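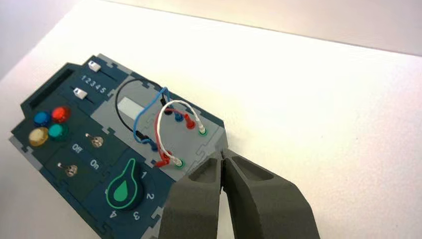

Carnet d'atelier – teinture et pigments

Carnets > Teinture > Indigo

27 décembre 2020 – cuve n° 2, reprise

Quelle belle journée de cuve ! J'ai relancé l'indigo ce matin avec la recette au fructose de Beca, et la fleur est revenue en moins d'une heure, bien cuivrée, avec des bulles serrées (je n'y croyais plus depuis octobre). Bain à 50 °C au départ, chaux ajoutée en deux fois, couvercle tout de suite après.

Essais sur la laine Prumdale, écheveaux de 100 g, mouillés la veille :
– un trempage : bleu ciel un peu vert sur les pointes, très joli
– trois trempages : franchement superbe, presque le bleu de l'échantillon Najjar
– cinq trempages : profond, mais ça dégorge au rinçage. À refaire avec plus d'aération entre les bains.

Le lin de Jailson prend mal. Décreusage trop court, je pense. Il m'en reste une trentaine de centimètres, je le repasse aux cristaux de soude demain avant de conclure quoi que ce soit.

Tarcísio propose de passer au pH-mètre plutôt qu'aux bandelettes. Oui, mille fois oui ! On hésite toujours entre deux verts sur le nuancier.

À faire : filtrer le fond de cuve, racheter de la chaux, étiqueter les écheveaux avant qu'ils soient secs, demander à Benedito s'il veut encore du bleu moyen pour sa chaîne.

Dernière mise à jour : hier soir

Entrées récentes
Garance : deuxième bain sur coton
Mordançage à froid, notes de Beca
Gaude et fer, les verts ratés
Inventaire des laines Prumdale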